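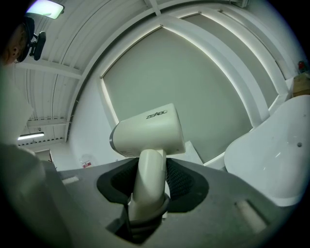 Haartrockner im Bad aufräumen: Halterplatte mit Öffnung richtig benutzen

Lange Zeit lag mein Haartrockner immer irgendwo neben dem Waschbecken, mit dem Kabel quer über alles. Seit dem letzten Oktober benutze ich eine Platte mit ovaler Öffnung, in die man den Griff von oben hineinsteckt. Der Körper vom Gerät bleibt oben, der Griff hängt nach unten. Ich schreibe hier auf, wie ich es mache, vielleicht hilft es jemandem mit einem kleinen Bad.

Was man braucht
Haartrockner mit geradem Griff (ein kompaktes Modell geht am besten)
Eine Platte oder Ablage mit passender Öffnung
Weiches Material für den Rand der Öffnung, zum Beispiel Schaumstoff
2 Klettbänder für das Kabel
Maßband, Schere, ein trockenes Tuch

Schritt 1: Messen
Messen Sie den Griff an der dicksten Stelle. Bei vielen Geräten ist das unten, wo das Kabel herauskommt. Die Öffnung soll auf jeder Seite 6 mm größer sein, dann hat man noch Platz für die Polsterung. Messen Sie auch den Körper: er muss breiter sein als die Öffnung, sonst rutscht das ganze Gerät durch.

Schritt 2: Den Rand polstern
Schneiden Sie einen Streifen vom Schaumstoff und legen Sie ihn zuerst ohne Kleber in die Öffnung. Der Anfang und das Ende sollen sich berühren, aber nicht überlappen. Wenn es passt, kleben Sie ihn fest und warten Sie über Nacht. Ich war beim ersten Mal zu ungeduldig und der Streifen ist mit dem Griff zusammen wieder herausgekommen.

Schritt 3: Kabel vorbereiten
Ziehen Sie den Stecker und lassen Sie das Gerät ganz abkühlen. Danach führen Sie zuerst den Stecker und das Kabel von oben durch die Öffnung. Unter der Platte legen Sie das Kabel in große, lockere Schlaufen und machen die Klettbänder darum. Bitte nicht eng um den Griff wickeln, das Kabel kann dort mit der Zeit brechen. Bei mir bleiben fast 50 cm frei bis zum Stecker.

Schritt 4: Einsetzen
Halten Sie den Haartrockner am Körper und lassen Sie den Griff langsam hinunter. Er soll leicht gehen, ohne Drücken. Drehen Sie das Gerät so, dass das Gitter vom Lufteinlass frei bleibt und nicht an der Wand steht. Wenn es kippt, ist meistens das Kabel schuld – es zieht nach einer Seite. Dann die Schlaufen etwas versetzen und noch einmal probieren.

Der richtige Platz
Die Platte gehört nicht direkt an die Badewanne oder die Dusche. Ein Haartrockner darf auch dann nicht ins Wasser fallen, wenn er ausgeschaltet ist. Wer nur eine Ecke neben der Wanne hat, bewahrt das Gerät besser im Flur oder im Schlafzimmer auf.

Pflege
Einmal im Monat nehme ich den Haartrockner heraus und wische die Platte ab. Auf dunkelgrauen Flächen sieht man den Staub sehr schnell. In der Polsterung bleiben gern Haare hängen, diese gehen mit einer Pinzette gut weg. Den Lufteinlass reinige ich mit einer trockenen, weichen Bürste.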